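A sandwich is a fair test for a robot

The open day at the Dovthorpe workshop drew a decent crowd, and most of it ended up at the sandwich table.

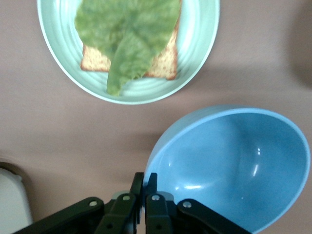
Give it a year and they'll be charging us extra for the robot's lunch, was how a reader from Nernmont put it when I mentioned the visit in my last column. She thought the money would be better spent on kitchen staff, and she wasn't the only one to write in.

I have some sympathy. I went expecting a sales pitch, and the welcome speech by the host firm, Mac Giolla, was close to one. But the demonstration itself was slow and plain, and I came away thinking they had picked the right job to show us.

A slice of bread tears. A lettuce leaf has no fixed shape, and no two are alike. People who have seen arms weld car bodies tend to think lunch must be easy by comparison, when the car factory has the advantage that every part arrives the same. A leaf draped over a slice of bread is a harder problem than it looks, and I would sooner see a company work at it in front of the public than watch another polished video.

Where I part ways with the organizers is on what comes next. The handout talked about 100 meals and a trial in October at the Trovstead seniors' centre. It said very little about who would be standing beside the machine, who cleans the gripper between foods, or what happens to the people who make those lunches now. I asked about the cleaning and was told it was being looked at.

That should be settled before the trial, and in writing. The centre's residents are not a test bench, and some of them look forward to a word with whoever brings the plate. If the arm does the assembly and the staff get more time at the tables, I'm for it. If it is there to cut a shift, Trovstead should say no - and the open day gave me no way of telling which it will be.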